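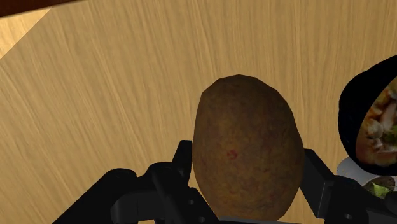 Simulator view, vegetable task: the potato between the two fingers, bowl and dish to the right.

Numden Robotics Club — Pre-Run Checklist, Simulator and Bench
Filled in by: Nermina Đorđević
Read over by: Tullio Zanetti
Date: 27th April

Hello everyone, and thank you for being so patient while I got this one typed up. As usual the ticks are the short part and the comments are where I go on a bit, so please do read the comments for your own team before you book your next slot. Anything marked REPEAT needs another go before the Ondow round in August.

PART A — SIMULATOR

A1. Scene loads from the shared folder without errors
OK
Comment: Loaded first time on both lab computers. The Vashisht team had saved theirs under a different name, which gave me a fright, but it was all there once I found it.

A2. Task object is the right one and sits at the right scale
OK
Comment: Potato, as per the task card. It's a bit angular along the top and I know some of you would love a smoother one, but the plain model runs so much more quickly on our older machines that I'd like to keep it until after the round. The colouring is lovely, whoever did that, right down to the little red spot on its left side. Please leave the spot alone, as it's handy for telling whether the potato has turned in the grip.

A3. Both fingers meet the object on their flat faces
OK, with a note
Comment: The left finger is sitting nicely along the side. The right one has its top edge a touch lower and the body is angled slightly. I'm happy to pass it for practice. Nokden team, could you have a look at your wrist angle all the same and write down what you had it set to? Last term we lost an entire afternoon to a number that lived only in somebody's head.

A4. Grip force limit set in the task file
OK
Comment: Limit is 16 newtons in everyone's file now. Two teams still had the old value from the block-stacking task, and I've changed those over with their permission.

A5. Other items clear of the path
REPEAT
Comment: The black bowl and the white dish with the greens are both over at the right, and the bowl sits just beyond the right finger from this view. That's allowed by the task card, and I don't want them taken out — working beside other people's dinner is rather the point of a kitchen task! What I'd like is for each team to run the slow approach with collision warnings switched on and save the log. Vashisht and Nokden have done theirs. The Numden juniors haven't yet, so I'll stay back and do it with you.

A6. Table surface and lighting left at the defaults
OK
Comment: Pale wood table, even light. I know there was a plan to try a darker table and some harsh shadows, and I think it's a terrific idea for the second half of the year. Please save it as a separate scene when you do.

A7. Test runs logged
REPEAT
Comment: The target is 200 logged runs for each team. Vashisht has all of theirs. Nokden has 80 and a very good excuse involving school camp. The juniors are only just getting going and should feel no worry at all about it.

PART B — BENCH

B1. Emergency stop pressed and released by every student on the roster
OK
Comment: Every student, including the ones who say they did it last year. Thank you for humouring me.

B2. Cables taped down and away from the walkway
OK
Comment: Much tidier than last month. The grey tape leaves a horrible residue on the lino, so use the cloth tape from the second drawer.

B3. Hair tied back, sleeves up, lanyards off
OK
Comment: One lanyard, taken off with good grace.

B4. Speed limit set to practice level before the arm is powered
REPEAT
Comment: It was set properly in the end, but after the power went on, and the order matters to me. Tullio has printed a small card with the steps and stuck it beside the switch. Read it aloud to your partner, even if you feel silly.

B5. Real vegetables washed, dried and in the tub
NOT CHECKED
Comment: We didn't get this far. Could whoever shops for the next session please buy potatoes with a bit of length to them, as the very round ones roll off the bench and under the cupboard, and I'm getting too old to crawl after them.

NOTES FROM TULLIO
Agree with all of the above. On A3, I'd like to see the wrist angle written at the top of the task file and in the logbook as well. On A5, once the logs are in, I'll go through them with each team — bring your questions, and bring the juniors along too, they ask the best ones. The lab code is 505 followed by the hash key, and please pull the door firmly behind you because the latch is sticking again.

Items to repeat: A5 (juniors), A7 (Nokden and juniors), B4 (all teams).
Logbook is on the shelf above the printer.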